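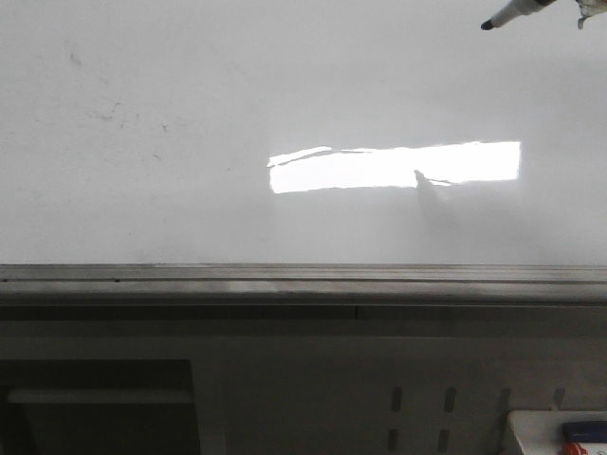
Notes on handicapping after the Brilulmont arena league, part 1. Four clubs, American system, two-chukker matches. Ukora took the title on goal difference from Itus. The half-goal allowances decided more than the ponies did.

2/ The sum is simple. Take the difference in team handicap, multiply by the chukkers played, divide by six. Any fraction counts as a half. Harish Negi has now checked it against more than 100 club matches in our scorebooks and found 50 entered wrongly.
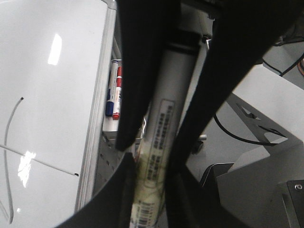 3/ Penalty 2 from the 30 yards is where Itus lost ground. Urmila Chaturvedi hits it with a full swing and too much loft. On a whiteboard the good line is one long curve, the bad one a straight diagonal ending in a dot, and the pony's approach should follow the curve. Her approach is straight, so the ball comes late to the mallet.

4/ Joris Verstraete at back for Ukora does the opposite – short swing, early turn, ball kept low. He missed one all league.
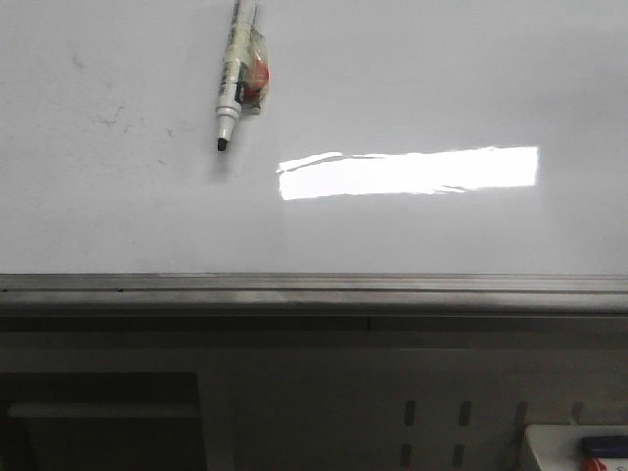 Marker, tip down, at the whiteboard.

5/ On ponies: Bhardwaj rested theirs for a full chukker between outings. Seema Kashyap wants that written into the rules for June. I would support it, with a vet's check at the halfway bell.

6/ Gate for the final was 1,992, against 3,004 for the outdoor one. Arena polo is cheaper to stage, so the club can live with that. Corrected scores go up tonight.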